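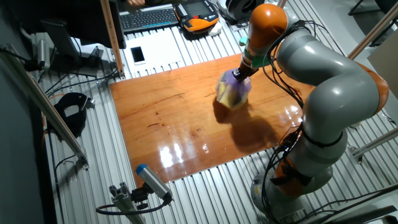
Packaging for Transit, Unit 3: Cases for Things That Cost More Than the Case
Handout, 9/1/23

Read this before the lab. Last July's group read it after the lab, and we are still finding foam in the vents.

Start with the load
Weigh the equipment yourself. The spec sheet weight leaves out the power supply, the cables and whatever the client decides to throw in the lid. Our worked problem uses a rack of audio gear for a touring client, Illatura: 130 pounds of contents, one case, two people to lift it. Two people will not enjoy lifting it. Put down four handles and recessed casters and move on.

Choosing foam
Foam has a working range. Load it too lightly and it acts like a brick. Load it too heavily and it goes flat, and then you have a brick again, only thinner. Divide the weight by the area the item rests on, then go to the cushion curves in the back of the packet.

Worked example: the Illatura rack rests on 384 square inches of foam.
130 / 384 = 0.34 pounds per square inch
Find 0.34 along the bottom of the chart and read up. If your answer lands off the page, check your units – it is always the units.

Remember that the bearing area is the foam touching the item. It is not the floor of the case. Half of you will use the floor of the case.

Lids and hardware
A hinged lid suits gear that gets used in place. A lift-off lid suits gear that comes out, and it also suits people who like losing lids. Vendley and Henach latches are both in the sample drawer. They look alike and do not share a hole pattern, so pick one before you drill.

Leave room for cable bends. Connectors stick out farther than the drawing says.

For next week
1. Redo the worked example with 900 square inches of bearing area. Say whether you would still use the same foam.
2. Sketch a case for the Rao display kit, lid open and lid closed, with inside dimensions.
3. Return the calipers. You know who you are.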